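# About Stavard School of Household and Hospitality Studies

Stavard is an independent adult education school in the town of Prultiddale. We offer day and evening courses in home cooking, food service, household budgeting, and small catering work. Our students include young adults preparing for a first job, parents returning to work, and retired people who want to learn something new.

## Our Beginnings

The school started as a set of evening cooking lessons held in the upstairs rooms of the former Stinach grain store. Demand for places grew quickly, and the lessons became a full program with its own teaching staff. We now occupy the whole building, with 3 teaching kitchens, a small library, and a dining room that is open to the public at lunchtime during term.

The building still carries the Stinach name over its east door, and many local people continue to call the school by that name. We answer to both.

## What We Teach

Our main course, the Certificate in Kitchen and Table, runs for 40 weeks. It covers menu planning, safe food storage, basic knife work, baking, table service, and the care of equipment. Students spend the first half of the course in the kitchens and the second half dividing their time between the kitchens and the dining room. 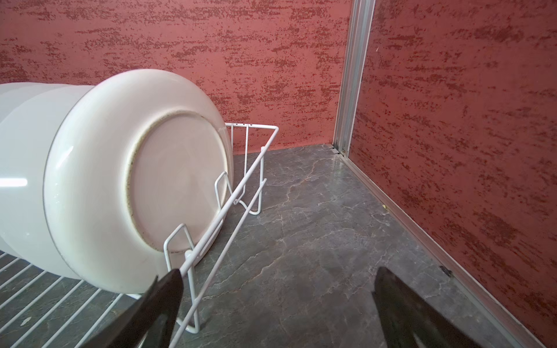
*White bowls in a dish rack.*

Shorter courses are offered in bread making, preserving, cooking for one, and meals for people with food allergies. Each is complete in itself, and no earlier study is required. Applicants for the Certificate are asked to attend an informal meeting with a member of the teaching staff before a place is offered.

We keep classes small. Every student has a full work space and is expected to see a dish through from the shopping list to the final washing up. Assessment is by practical work and a written course journal — there is no final examination.

## The Dining Room

Lunch is prepared and served by Certificate students under supervision. The menu is short, changes weekly, and depends largely on what our growers can supply. Vegetables come mainly from the Fragkou farm, which has worked with the school for over 2 decades and also receives our students for field visits each June.

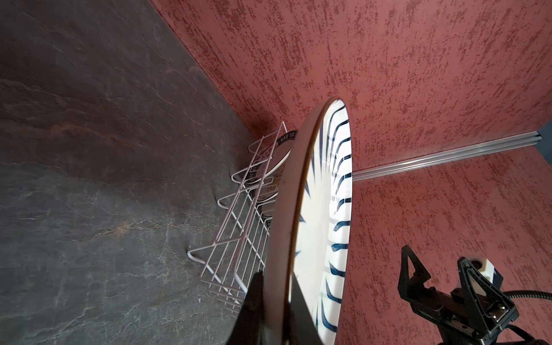 Prices in the dining room are set to cover the cost of ingredients. Any surplus at the end of the year is placed in the student support fund, which helps with course fees, travel, and work clothing. Guests with special dietary needs are asked to contact the school office before their visit.

## Admissions and Visits

Applications for the Certificate open in March. Short courses may be joined at the start of any term, subject to space. Visitors are welcome to tour the kitchens by arrangement with the school office, which closes at 3 p.m. outside term time.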